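4. Workspace and Task Procedure

4.1 Course setting

The sorting task was developed in the second half of the Jalatard manipulation course, a one-semester project class for third-year students. Student teams received the same bimanual workspace and the same object set, and each team was required to collect its own demonstrations, train one policy, and report failures by category. Teams were graded on the quality of the failure report and not on success rate. The workspace, referred to below as the Zavura booth, was kept in a fixed configuration from June until the end of the project. Only the objects on the tabletop were rearranged between episodes.

Both arms are mounted on a common aluminum rail along the near edge of the table. Each arm ends in a two-finger gripper. The side and back walls are tiled in white, and the grid of grout lines gives a stable reference when views from separate sessions are compared.

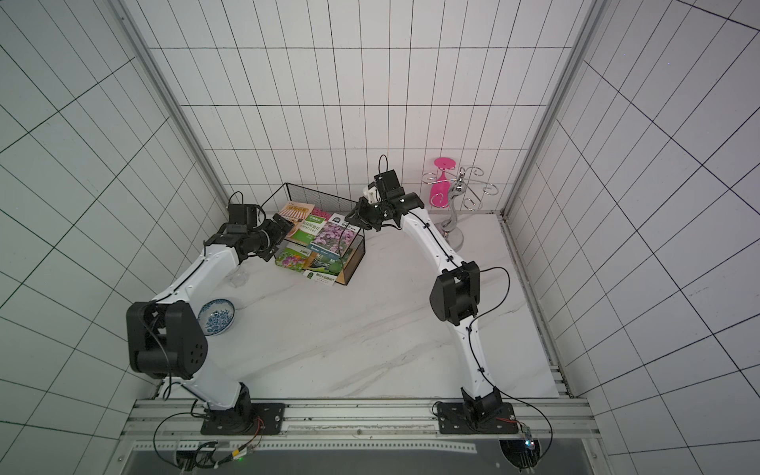

Figure 3. Zavura booth with both grippers at the wire-mesh basket. Printed items are in the basket; a clear cup and a blue-and-white bowl stand to the left.

4.2 Object set

The target objects are flat printed items, mainly seed packets. They were chosen for two properties that had caused trouble in the earlier block-stacking assignment: they are thin, and their printed faces reflect overhead light unevenly. Other objects remain on the table as distractors and are never grasped. The full class data set contains 2,483 episodes, of which 361 were set aside for evaluation before any team began training.
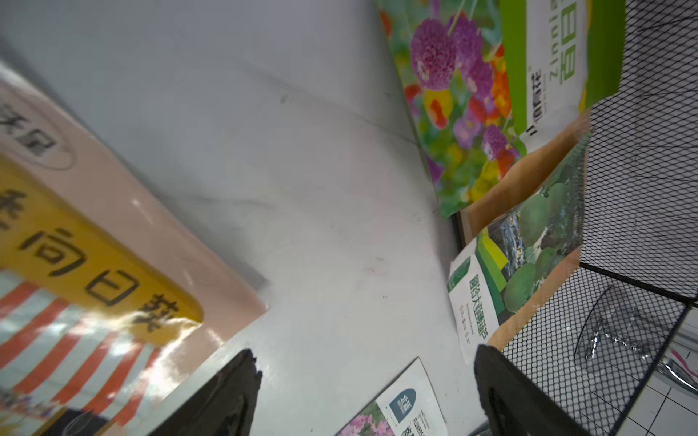 Wrist views were the main source of disagreement between teams during labeling. The labeling guide, written by the Oh team and adopted by the class, asks for one approach label per attempt, assigned at the last instant before the fingers close. Glare made this harder than expected. Print that is easy to follow on a packet of purple blooms can be washed out on a nearby package, as happens to the red and white stripes below its yellow label, while the black fingers at the lower edge remain distinct against the white surface. The guide therefore defines the approach label by the position of the fingers relative to the nearest packet edge — printed content is not used. Where the mesh fills a large part of the view, annotators were told to consult the fixed camera before deciding.

4.3 Tabletop arrangement

Arrangements were drawn from a list of 200 layouts prepared in advance. A layout specifies a region and an approximate angle for each flat item, and it permits items to remain in or against the container. Lying items and leaning items were recorded as separate conditions, given that a parallel gripper needs a different approach angle for each.

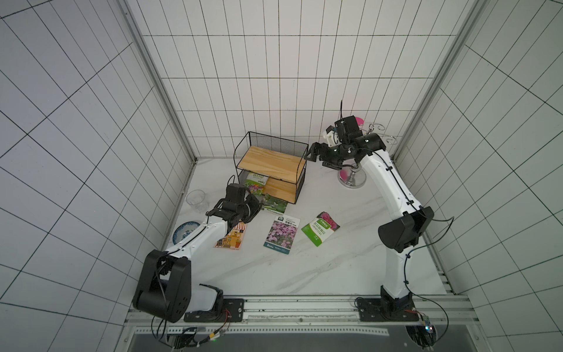
Figure 4. Flat items on the tabletop in front of the wire-mesh rack. The left gripper is above the card with the shop-front drawing; the right gripper points toward the top of the rack.

The Zistholm team proposed a rule that each arm should act only on its own half of the table. The rule reduced arm-to-arm contact in their trials but left items near the center unassigned, and two teams dropped it. The remaining teams kept it and added a tie-break in favor of the left arm.

4.4 Grasps inside the container

Grasps inside the mesh container were scored apart from tabletop grasps. A packet held upright shows little of its printed face to the wrist camera, so a face-based detector has few features to use. Neighboring packets add a second difficulty: their edges run close to that of the held packet, and a small error in lateral position places a finger on the wrong one. Of the training episodes, 1,059 include at least one contact between a finger and a packet in the container.

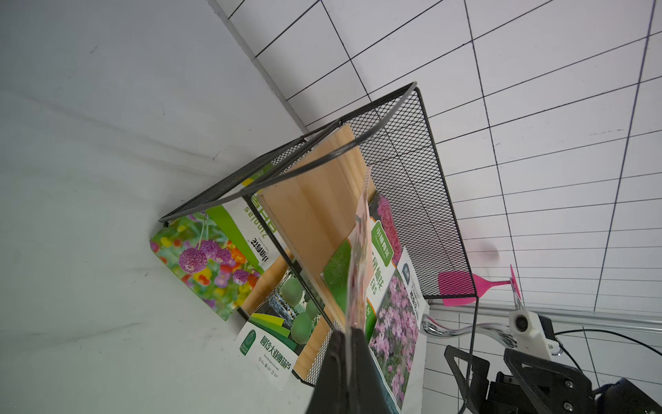
Figure 5. Wrist view of a thin packet between the closed fingers, seen nearly edge-on, with other packets on both sides and a wooden board behind it.

An in-container grasp was counted as valid only if the fingers held a single packet — contact with the board or the mesh was logged but did not void the attempt. Teams reported the two contact types in separate columns. The resulting counts are used in Section 5, where the per-team policies are compared on the held-out episodes.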